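The Back Stairs
Home About Older Posts Say Hello

Little Locks and Where Their Keys Go

31 December 2025

I had meant to spend the last day of the year on the hall closet, which has been on my list since September, but I started with the drawer underneath the telephone shelf and that was the end of the closet. You know the kind of drawer. Ours holds string, birthday candles, the instructions for a toaster we gave away, and a great many keys that belong to nothing.

My husband would throw the whole lot into the trash if I let him. He says a key without a lock is a piece of scrap, and I see his point, I do, but then I think of the little gray cash box upstairs. We had it for years with no key, and I had finally talked myself into letting the church sale take it when the key fell out of a winter glove. So I keep keys. I keep them in a cookie tin, and the cookie tin lives in the drawer, and every couple of years I tip it out on the kitchen table and have another go at matching things up.

This time I did it properly. I put down an old bath towel first (small keys bounce, and they go straight for the gap beside the stove) and sorted them by size. House keys in one heap, the flat tinny luggage sort in another, and then the ones I like best, the short stubby keys that go with small padlocks. There were more than 30 by the time I had been through the coat pockets as well.

I have always had a soft spot for a small padlock. My grandmother had one on her sewing box, and it can't have kept anybody out, you could have lifted the hinge pins with a butter knife, but she locked that box every evening after supper and hung the key on a nail inside the pantry door where all of us could see it. When I was old enough to be allowed to open it myself I felt I'd been given the run of a bank! I can still feel how the shackle popped up under my thumb. A big padlock clunks. A little one sort of hops.

When I was first married I bought one of my own from Hubáček, the hardware store that used to be on the corner by the post office in Clitville. It had wooden drawers right up to the ceiling and a ladder on a rail, and you asked for what you wanted and somebody climbed up and got it. Mine was for a diary, if you can believe it. The diary is long gone and had nothing in it but weather and grocery prices.

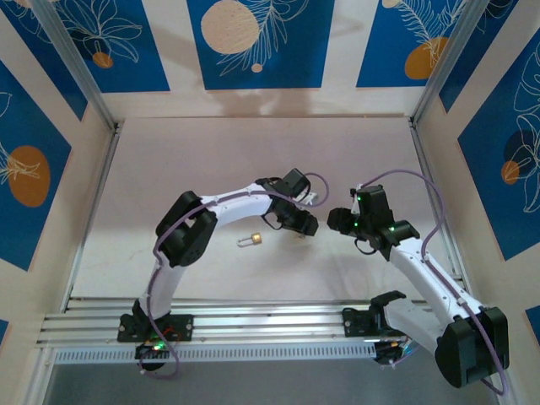
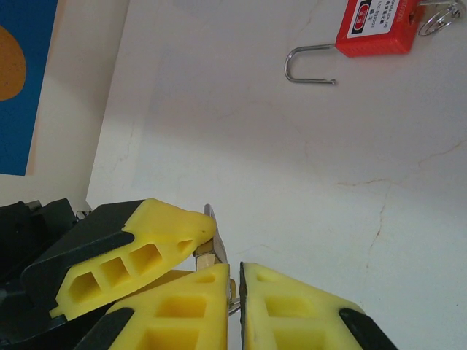
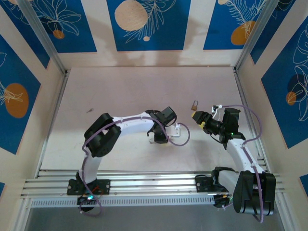
A small key in the second one, and a little brass padlock in the third.

Now, what I have learned about small keys, after a good many afternoons at this, is that you have to be patient and you have to have good light. I pull the lamp over from the sewing table. The cuts on a tiny key all look the same until you hold two of them back to back against the light, and then you see that one has a deep notch near the tip and the other hardly has any.

Look for a number, too. Some of them have one stamped on the round part, and so do some locks, usually on the bottom where you'd never think to look. I rubbed away at a grubby one with a bit of toothpaste on a rag and up came 741, as clear as you like, and I went through every lock in the house feeling sure I'd find its partner. I did not. It has gone back in the tin with a tag on it that says 741, which I suppose is silly when it already says so.

The tags are new this year and I'm very pleased with them. They are the cheap paper kind with the metal rim and I write on them in pencil, so I can change my mind. So far we have:

Garden shed (old)
Garden shed (new)
Blue suitcase
Bike chain, the long one
Cash box, DO NOT LOSE
Mother's trunk??

The trunk has two question marks on the tag as well. The key goes in and it turns a little way, and then it stops. I asked Levente Dobos across the street, who used to mend clocks and still has the tools, and he told me to leave the oil can alone and puff some graphite in. He said oil is lovely for a week and then it catches every bit of dust going by. You can get graphite in a little squeeze tube, or you can do what he does and scribble on the key with a soft pencil, both sides and all along the cuts, then work it in and out a few times. I've done it twice now. It turns a little farther than it did, and I'm going to leave it overnight and try again before I get my hopes up.

The pencil did wonders for the shed lock, though. That one has been a two-handed job ever since we bought the house, with a good deal of muttering, and this morning it opened for me in my slippers.

If you're trying a small key in a small lock, by the way, hold the lock still and let the key do the moving. I used to pick up both and wave them at each other in the air and wonder why I kept missing. Lay the padlock down flat on something pale where you can see the keyhole, get your finger and thumb well up near the head of the key, and don't push. If it's the right one it slides in. If it's the wrong one and you push, you'll spend the evening with a pair of tweezers, as Dezső Csizmadia from my book group did with her mailbox. She got it out in the end, but the mail had to go to her sister's for a while.

Brass cleans up nicely, if you care about that. I rub it with half a lemon and a sprinkle of salt, rinse quickly, and dry it straight away with something that doesn't shed. Keep the juice out of the keyhole. I stop before it gets too bright, as I like a bit of brown left in the corners - my grandmother's was nearly the color of tea by the time I knew it.

I don't know what became of that one, I'm sorry to say. The sewing box came to me and the lock didn't. There's still a small worn place on the front of the box where it used to swing and tap, and I've tried a couple of others on it over the years but they were either too fat in the shackle or hung too low. I'd like to find one the right size. It needn't be old, and it needn't even work, though I would hang the key in the pantry if it did.

So that is where I've got to. The orphans are back in the tin, the tagged ones are on cup hooks inside the broom cupboard door, and I found 3 dollars and a perfectly good tape measure at the back of the drawer. The towel is in the wash. The hall closet I haven't opened at all, and I'm not going to until the decorations are down and I have somewhere to put the coats.

If any of you have a trick for a trunk lock that turns partway and sticks, do leave me a note underneath. Somebody last year had a very good idea about the cash box hinge and I never thanked her properly, so thank you, it's holding up beautifully.

Filed under: Around the House, Odds and Ends
4 comments Older: Soup Bones and a Borrowed Ladder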